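7.4 Recovering from a Shared-Zone Stop (Fault 258)

Fault 258 is raised when both arms of a Skasari two-arm cell request the same grid cell, or when one arm reports a position inside a cell already assigned to the other. Both arms stop under category 1 and the brakes engage. The grippers hold their last commanded position.

Applies to: cells with two arms, separate teach pendants and controller release 33 or later.

CAUTION: Do not clear the fault from one pendant while anyone is within reach of either arm. Clearing on one side does not inform the operator on the other side.

CAUTION: A gripper may still be holding a part. Opening it from the I/O screen will drop the part.

Before you start

1. Press the emergency stop on both pendants.
2. Write down the fault code and the joint positions shown for each arm. The log keeps only the last 59 entries.
3. Check that no cable is wrapped around a wrist or caught between an arm and the table.

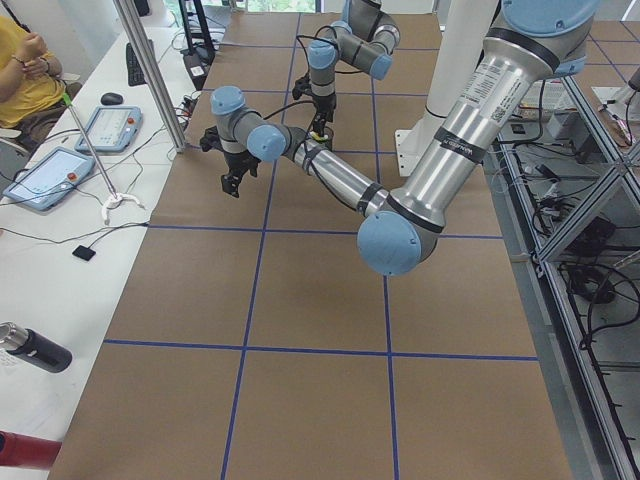 Can I restart the program from the line where it stopped?
Restart from the first line after both arms have been returned to their home positions. The zone table is rebuilt only at program start, and a mid-program restart keeps the conflicting assignment that caused the fault.

Clearing the fault

4. Decide which arm will move first. Choose the one with the shorter path out of the shared row. If the paths are equal, move the arm that is not holding a part.
5. Release the emergency stop on that arm's pendant only. Leave the other one pressed.
6. Set the speed slider to its lowest value and select Manual.
7. Raise the tool straight up along the base Z axis until it is clear of all parts. Do not rotate the wrist during this move.
8. Jog the arm to its home position, then press its emergency stop again.
9. Repeat steps 5 to 8 for the second arm. If it is holding a part, lower the part to the table and open the gripper before raising the tool.
10. Release both emergency stops, open Zones > Status and select Clear All.

Note: If Clear All is grayed out, one arm is still reporting a position inside a shared cell. Compare the value shown on the pendant with the actual position of the tool. A mismatch means the tool offset is wrong - see 7.6.

If the fault comes back

11. Open Zones > Timing on each pendant. The release delay must be 620 ms on both. Unequal values are the usual cause of repeat faults.
12. Run the program once at reduced speed with no parts on the table.
13. If fault 258 appears again, lock out the cell and send both log files to Tornent service, attention Asmaa Shawky.

Section revised 7/26/18. Step 9 previously allowed the part to be released above the table.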